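第2章 引き出しと小物収納

この章で学ぶこと
・小型収納の各部の名前
・引き出しの開け方を決める三つの方式
・机上に置くときの寸法の考え方
・「入れる物」から逆算する手順

キーワード:前板、側板、台輪、手掛け、引手、見付け、クリアランス

2.1 はじめに

前章では棚を扱った。棚は開いている。中が見える。置けば終わり。引き出しはそうはいかない。引く、探す、取る、戻す、押す。動作が五つ。どれか一つが面倒だと、人は戻さなくなる。机の上に物があふれる原因の多くはここにある。収納が足りないのだと思って箱を買い足す前に、まず動作を数えてみること。

カスゲートの研修所で整理実習を担当していたアルトゥーロ・ザネッティは、受講者に最初の一時間、何も片づけさせなかった。自分の机の引き出しを開け閉めするだけ。開けて、閉める。引っかかる場所、手が止まる場所を紙に書く。地味な作業だが、本章の演習もこのやり方を借りている。演習2-1は飛ばさないこと。後の節で記録を使う。

2.2 何を入れるか、が先

順番を間違えやすい。箱を選んでから中身を考える人が多いが、逆。

手順
(1) 入れる物を全部机に出す
(2) 毎日使う物、週に一度の物、それ以外に分ける
(3) 「それ以外」は机の上から外す
(4) 残った物の一番高い物、一番長い物を測る
(5) その寸法に手の余裕を足す

(4)でよく抜けるのが、ホチキスと電卓。立てるか寝かせるかで高さが変わる。必ず寝かせた状態で計ること。ペン類は長さだけ見れば足りる。

内寸と外寸の混同も多い。カタログの数字は外寸のことがある。たとえば外幅162ミリの箱でも、板の厚みと引き出しの側板を引くと、中はずいぶん狭くなる。内寸が書いていなければ問い合わせる。書いてあっても、実物があれば実物を測る。

2.3 上段と下段

2段の小型収納なら、上に毎日の物、下に週に一度の物。原則はこれだけ。重い物は下。ただし例外あり。はさみのように手元を見ずに取りたい物は、重さに関係なく上でよい。

段の高さが同じ場合、下段は上から見えにくくなる。座った姿勢だと特に。そのため下段には色や形の違いがはっきりした物を入れる。白い箱の中に白い付箋、では探せない。仕切りは一度にたくさん入れない。まず仕切りなしで一週間使い、物が勝手に集まった場所に入れていく。

アンス・ファン・デン・ブルックの調査ノート(ダヴネス社の事務室で行ったもの)にも、仕切りの多すぎる引き出しほど使われなくなった、とある。詳しくは4章。

2.4 開け方の三方式

引き出しの開け方は、大きく分けて手掛け、引手、プッシュ式の三つ。手掛けは前板を切り欠いて指を入れるもの。引手は前板に別の部品を付けるもの。プッシュ式は押すと出てくるもので、机上の小型品にはあまり向かない。押した力で本体ごと後ろに動いてしまうからだ。

手掛けの利点は出っ張らないこと。本体の前に物を置いても当たらない。欠点は、指一本か二本しか入らず、重い引き出しには弱いこと。ほこりも入る。引手は力をかけやすく、手袋をしたままでも開けられるが、その分だけ奥行きを取る。袖が引っかかるという苦情もある。

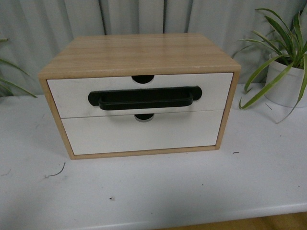 どの方式を選ぶかは、中身の重さと、開ける回数で決まる。迷ったら開ける回数の多い段を優先する。方式は一段に一つと決まっているわけでもなく、木目の枠に白い引き出しを2段収めたこの机上型では、どちらの前板にも上端中央に半円の切り欠きがあり、上段にはさらに黒い長い引手が付く。段ごとに開け方の条件が違う例として、演習2-2で使うので形を覚えておくこと。天板の前の縁が引き出しの前面より少し張り出している点も見ておく。上段の切り欠きに上から指を入れるとき、この張り出しが深いと爪が当たる。自作の場合は見落としがち。

2.5 置く場所

利き手側か、反対側か。筆記が中心なら利き手と反対に置く。書きながら、空いた手で開けられる。パソコン作業が中心ならマウスの邪魔にならない側。机の奥に押し込むと引き出しが開ききる前にキーボードに当たるので、手前に引き代を見込んでおく。奥行きと同じだけ空けるのが理想だが、無理なら60ミリは確保しするこ と。それ以下だと指は入っても物が出せない。

天板の上も収納面になる。ただし軽い物だけ。載せすぎると引き出しの動きが渋くなる。

演習2-1 自分の机の引き出しを一つ選び、開け閉めして、手が止まった箇所を書き出せ。

演習2-2 2.4の収納に文具を入れるとする。上段と下段の中身を決め、それぞれの理由を一行で書け。

演習2-3 予算3,000円で机上収納を一つ選ぶ。レマ社、パルンボ社のカタログから候補を挙げ、内寸を比べよ。内寸の記載がないものは候補から外してよい。

次節では引き出しの内側、底板と滑りについて見る。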